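Moving to a small town, offer accepted, and now everyone has an opinion about the shared well. Do I walk?

Posted by Nadhirah Sutanto in Buying & Selling, Tue 19 May

We're under contract on a house on the Udolard side of the valley, up past the old grange hall. 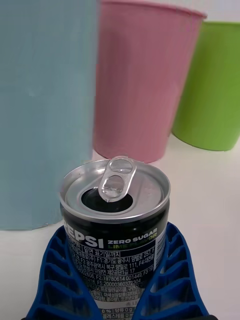
It's three bedrooms, a decent roof, a kitchen last updated when people still had opinions about avocado green, and a view I've already bored my sister with. The inspection came back fine. The inspector spent a paragraph on a loose porch rail and one line on the water, which said "shared well, appears functional."

Shared with whom, I asked. Our agent said "oh, the neighbors," in the tone you'd use for a nice surprise. The well is on the lot to the north of us. It feeds that house, ours, and one more down the hill. There's a handwritten agreement from the original owners, who were brothers-in-law and evidently got along. It says each house will "chip in fair" on the pump. That is the whole payment section. There's nothing about what happens if somebody sells, which is awkward, as somebody is selling.

The title company says the agreement was never recorded. The seller says it has never been a problem. The seller is also moving to Arizona, so I'd expect him to feel relaxed.

The house down the hill, meanwhile, has put in what I can only call an ambitious garden.

Our due diligence period runs out soon and I have to either object in writing or hush. My husband says every house in the county has something like this and we'd be silly to lose it over plumbing. My mother says I'm going to be carrying buckets. The agent says lenders "usually don't mind," and I've noticed that word doing a lot of work lately.

What would you ask for? And is there a polite way to ask strangers to sign a legal document before you've so much as brought them a pie?

tallgrass_mike

Walk. I bought into a shared well once. The other guy ran a sprinkler all summer and I showered at the gym. When I sold I had to knock the price down to get out. There are other houses.

Also get a dog.

PlundirariRoad

I'd hold off on the walking for a bit, and I'm neutral on the dog.

I've been on a three-house well for a long time and sold real estate in this valley before my knees and I retired. Your husband is right that they're everywhere. Your mother is right too, if you close on that piece of paper as it stands.

First thing, put your objection in writing before the deadline, even if everybody is being lovely. Loveliness doesn't extend a contract date. Your agent can write it as a condition: you'll close if a proper well agreement is signed by all three owners and recorded with the county against all three lots. If the agent sighs at you, let them sigh.

The agreement itself doesn't need to be long. Ours runs 3 pages and one of those is signatures. It should say where the well, the pump and the lines are, and give each house an easement to get water across the other lots and to get in and fix things. It should say who pays for the electricity, which sounds like small change until you learn the pump is wired to one house's meter and that person has been stewing over it since the Clinton years. Ask about that one specifically. It's nearly always one house's meter.

Then how repairs are split, who is allowed to call the pump man without asking, and how fast people have to pay up. We use equal thirds for repairs and we each put a little into a joint account. When our pump quit one October the bill was $2,000 and all anyone had to do was write a check. Before we had the account, a $552 pressure tank took up most of a winter and ended two friendships, one of which has recovered.

Put something in about garden use. You don't have to be mean about it. Ours says household water comes first, and outdoor watering goes by turns in a dry year. And say that it all runs with the land, meaning it binds whoever buys next, so your own buyer doesn't end up on this site asking what you just asked.

Have a local attorney draw it up. Ask the seller to pay for it, seeing as he's the one who'd like to get to Arizona. He may say no. Split it with him and move on.

Separately, two tests. A flow test, a real one that runs for hours, and preferably with the other houses using water like normal. Turning on the kitchen tap and nodding is what your inspector did, I'd bet money. And a lab test for bacteria and nitrates, plus arsenic if that's a thing in your area. Then ask your lender, in an email, what they require for a shared well. Some loan types are particular about it and will want the recorded agreement anyway, which makes you the bearer of the bank's bad news instead of your own. Very handy with new neighbors.

Which answers your last bit. Bring the pie and blame the lender.

Nadhirah Sutanto

Thank you. I emailed the lender and they do, in fact, mind. They want it recorded. The agent has been told and has stopped saying "usually."

I also asked about the meter. It's the north house. She said, and I quote, "I wondered when someone would bring that up."

chin_hollow

Mostly agree with PlundirariRoad but want to add a couple of things from the title side (I worked a closing desk, so I have seen some paper).

Check that the people signing actually own the lots. It sounds dumb. We had one where the fellow who signed so cheerfully was renting, and another where the house was in a trust and the trustee lived two states over and didn't return calls. If the down-the-hill place has a mortgage, the attorney may want to look at whether that lender has to sign off as well. That can take longer than you'd think, so ask for an extension now while the seller still likes you.

Find out whose name is on the water right, if your state does water rights. The well and the right to pump from it are two separate things, and I have watched grown adults learn this at the closing table. The state office should have a record and probably the driller's log too. Ours were kept under lot number, so 1,262 was filed nowhere near its neighbors and I only found it by being stubborn.

I'd disagree on the equal split. If one house has a big garden and another is a retired lady with a cat, equal thirds will start to itch. You can put a cheap meter on each line and bill the electric by use, then keep the repairs equal. Costs a bit up front.

And get a price on drilling your own. You may not want to do it, and the county may not let you on a lot that size, but it's a useful number to have in your pocket when you talk to the seller about a credit.

tallgrass_mike

Meters are a good idea. I'd still walk.

PlundirariRoad

Mike, we know.

Nadhirah, if the north house has been paying for everyone's pump all this time, I'd make it two pies. Musico's on the highway does a peach one if you don't bake, though you have to get there before the church crowd.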